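Graltari two-arm laundry kit: unloading a stacked dryer
Reviewed Oct 31, 2022. Software: Wukstead 16.

The Graltari kit is sold for compact laundry rooms, dryer over washer. Our test ran 644 unload cycles on one stack, using the supplied round basket. Dark loads were the hardest, and they account for most of the stops logged.

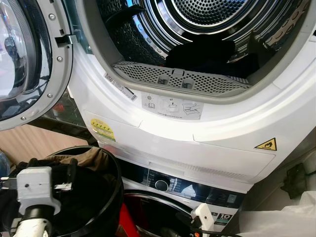
FAULTS AND SAFETY

The main fault is a false "drum empty" report. With black or navy fabric in the drum, the planner ended the cycle early 13 times. A warm load left bunched in a dryer is a fire risk, and this model carries the flame warning on its front panel. Graltari should require a second look before closing the door.

The second fault is contact with the lint filter. It sits in the lower edge of the opening, where clothing is dragged out. Lowering the approach speed in June reduced the strikes but did not end them.
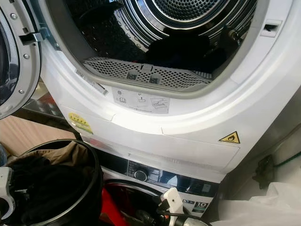 VERDICT

Price as tested: $1885 with the Skjelbred wrist mount. Unattended use is not recommended. The Mustemden force sensor stops the arm reliably, but the restart is manual.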